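Three frames late

Print this post | E-mail this post

I have been grinning about this bug for most of October, which I realize is a strange thing to say about something that spoiled 111 recordings. But it's a really good bug! It hid in plain sight, it only came out when people were tired, and the robot found it before any of us did.

If you haven't been following along, I spend my working days at Teltstead on a project called Diệp. We collect demonstrations of household chores with hand-held grippers, and then a two-armed robot tries to learn the chores from what we recorded. Dishes, drawers, and a great deal of cloth. My part is data quality, so I get to look at every take that goes wrong and find out why. I love it more than is reasonable.

The trouble showed up on a Friday, on the first evaluation run after a big batch of cloth takes. The task was about as plain as they come: pick up a cloth, carry it to a basket, let go. The right arm did it beautifully. The left arm came down over the cloth, closed its fingers in the air above it, and then carried nothing very carefully to the basket. It opened up, paused, and went home looking pleased with itself. Then it did the same thing again. And again, every third or fourth try, always on the left.

On one of those runs the left arm did catch a corner of the cloth, but it was already lifting before the grip was set, so the wrist got yanked sideways and the arm swung toward the basket rim hard enough to trip its force limit. It stopped the way it's supposed to, with no damage and no people inside the line. I still hit the stop button, and I'd do the same next time. A policy that has learned slightly wrong timing can push an arm somewhere you didn't expect it to go, and we had been standing a little closer to the line than we should because "it's only cloth." We moved the line back by one floor plank that afternoon and it's staying there.

My first guess was the model. Everyone's first guess is always the model. I retrained on a smaller set with a different seed and got the same thing, left hand only. Second guess was calibration on the left arm, which ate most of a morning and came out clean. So I went back to the takes and started watching people do the chore.

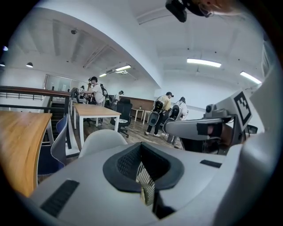
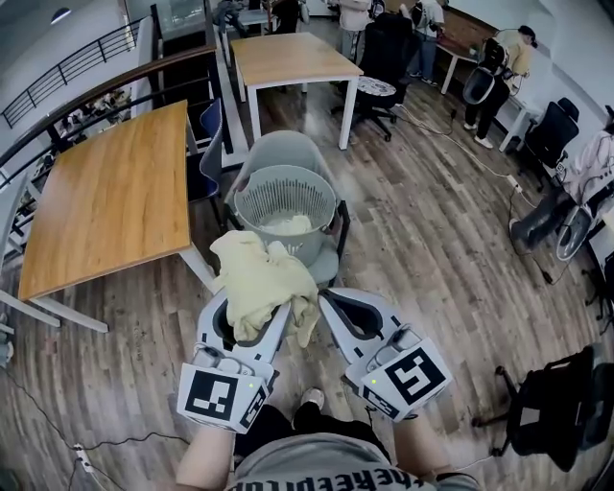

Collection going on in our upstairs room, with a cloth in one gripper and the basket on a chair in the second picture.

Watching takes at full speed tells you nothing, by the way. I did two hours of it with a pot of tea and everything looked fine. What finally worked was plotting the finger opening as a line under the video and stepping through one frame at a time. On good takes the line drops at the same moment the fingers visibly squeeze. On bad ones the line drops three frames early. The fingers in the video are still wide open and the number says they're shut!

Three frames doesn't sound like much, but at our frame rate of 30 a second that's a tenth of a second, and in a tenth of a second a hand that's reaching down at a decent clip covers enough distance to miss a flat cloth completely. So the robot had learned exactly what we taught it. Close early, then lift. Poor thing.

So why only the left, and why only some of the time? I sorted the bad takes every way I could think of: by person, by room, by cloth, by length. Nothing. Then I sorted by time of day and they all slid down to the bottom of the sheet, late morning and late afternoon, right before the packs get swapped.

Our gripper electronics run through a little sync board from Fusiron. When its supply voltage sags it restarts its clock, very quickly, and carries on as if nothing had happened. No warning light, no gap in the log. The green light stays green. Jikia, the recording software we use, then lines up the streams again using the first packet it gets, and that packet is stale by exactly the length of the buffer. The left board sits on the longer cable, so it sags first. The right one would have got there eventually, we were just swapping packs before it did.

I proved it by running the left gripper off a bench supply and turning the voltage down while squeezing it over and over like a stress toy. At the eleventh squeeze or so the line jumped. I may have cheered. It was a quiet office until then.

What we've changed so far:

- Packs get swapped earlier, on a timer, and not when somebody notices.
- The left board has a shorter cable.
- Every session starts and ends with three hard squeezes in view of the camera, so I can check the line against the video in a minute or so.
- A script now looks for clock restarts and flags the take before it goes anywhere near training.

I'm fondest of the squeezes. They're so simple, and the collectors have started doing them with a flourish. On the very next day of recording they caught a take with a loose connector, a completely different fault, and I wouldn't have thought to look for it.

As for the 111 takes, I had hoped to shift them all back by three frames and keep them. Some restarted in the middle though, sometimes more than once, and I didn't trust myself to find every jump. I went through by hand and rescued 18 where the restart was clean and early. The rest went in the bin (well, a folder called "bin," I'm not a monster).

The retrained model ran last week. Left arm came down, closed on the cloth, lifted, dropped it in the basket. I made it do that until it was time to lock up. It still has a funny way of letting go, a sort of shake, and I haven't decided if that's a fault or just how one of us drops cloths. I'll be plotting that next.

3 comments

benchnoise wrote:
The stale first packet thing bit us too, on a totally different board. We throw away the first second after any reconnect now. Crude but it works.

slowloop wrote:
Did you see any of this in the pose data, or only in the finger opening? If the cameras are on their own clock I'd expect pose to be fine.

Author reply:
Only the finger opening! Pose comes from the video so it stayed lined up, and that's why the takes looked so healthy when I just watched them.

Print this post | E-mail this post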